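# Questions we get about robots and chores

Last updated April 28, 2021

**Can a robot do my housework yet?**

Parts of it. Vacuuming a flat floor is mostly solved. Folding clothes, loading a dishwasher and clearing a cluttered counter are still lab work, and slow.

**Why are factories so far ahead of homes?**

A factory can decide where everything goes. The part arrives in the same place each time, facing the same way. Your kitchen drawer doesn't work like that, and neither does the returns shelf at a small shop.

**What about sorting mixed items?**

This is the question Nukura hears most from shop owners. Sorting boxes of one size works well. Sorting odds and ends is harder — every shape needs a different grip, and things lie on top of each other. Marlina Gunawan runs our picking trials and puts 40 household and workshop items through each round. Soft things and clear plastic give the most trouble.

**How fast is it?**

A person in our June trial cleared a mixed bin in under two minutes. The arm took 9.

**Does it matter which arm I buy?**

Less than people expect. Most industrial arms are strong and accurate enough for light picking. The hard parts are seeing the item, choosing where to hold it and noticing when it has slipped.

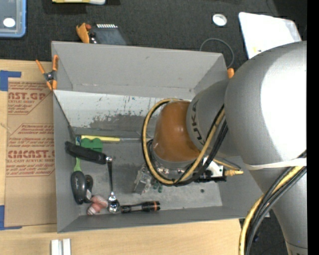

A spoon is a good test. It is thin, shiny and lies nearly flat, so a camera can misjudge its height and a gripper has little to close on. Suction helps with flat packages but does poorly on a narrow handle.

**Should I wait or buy now?**

If you handle the same few products all day, ask for a quote now. If every bin is different, wait. Mathias Plattner answers questions about site visits, and we don't charge for the first one.

**Do you sell anything for the home?**

No.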